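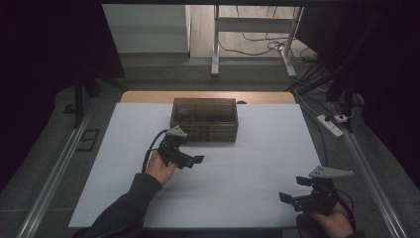

A see-through brown storage box on a white sheet.

What Is a Jury, and Who Gets to Be on One?
By Solange Hawthorne

Maybe a grown-up in your house has opened the mail one day, let out a big sigh and said, "Oh no, jury duty." And maybe you wondered what on earth jury duty was, and whether your grown-up was in trouble. Good news — they weren't! Being called for jury duty means the court is asking for help.

Let's start with the courtroom. When the police think somebody has broken the law, that person may be charged with a crime. Being charged is a bit like being told, "We think you did this, and we are going to ask a court to decide." It doesn't mean the person did it. Until a court decides otherwise, he or she is treated as not guilty, and that is one of the oldest and most important rules we have.

So who decides? Sometimes it is a judge. But in many serious cases it is a jury, a group of ordinary people (often twelve of them, though some courts use fewer) who sit together and listen to everything. They might be bakers or bus drivers or somebody's grandpa. They don't need to have studied law at all, and most of them have never met before that morning.

How are they picked?

The court keeps long lists of grown-ups who live nearby, usually made from voting lists and driver's license lists, and a computer picks names by chance. In Orkthorpe, where I live, the court mailed out 254 letters in May. That sounds like an awful lot for one jury, doesn't it? But there may be several trials going on, and plenty of people can't come. They may be sick, or have moved away, or be taking care of a new baby.

The people who do come sit in a big waiting room, and I hope they bring a book, for it can take a good long while. Then a group of them is called into the courtroom and the judge and lawyers ask them questions. Do you know the person on trial? Have you already made up your mind? My neighbor Dwight Lavoie was sent home after nearly 20 minutes of questions once, when he told the judge that he used to work with one of the witnesses. He hadn't done anything wrong. It's just easier to be fair about people you don't know.

What do they do all day?

Mostly, they listen. A lawyer called the prosecutor tries to show that the person broke the law. Another lawyer, for the defense, speaks up for the person on trial. Witnesses come and tell what they saw or heard, and they have to promise to tell the truth. The jury may be shown evidence too, such as photographs, letters or a broken lock.

Jurors have some rules of their own to follow. They can't look up the case on their phones, and they can't chat about it at supper, even if the whole family is dying to know!

When the listening is over, the jury goes into a private room to talk. This is called deliberating (say it like this: dee-LIB-er-ay-ting). Josée Melnyk, who served on a jury for 8 days, told me her group went over one witness's story three times before everyone felt ready to vote. Their answer is called the verdict, and it is read out loud in the courtroom. If the verdict is guilty, it is usually the judge who decides what happens next.

Words to know
Juror: one person on a jury
Verdict: the jury's decision
Witness: someone who tells the court what they know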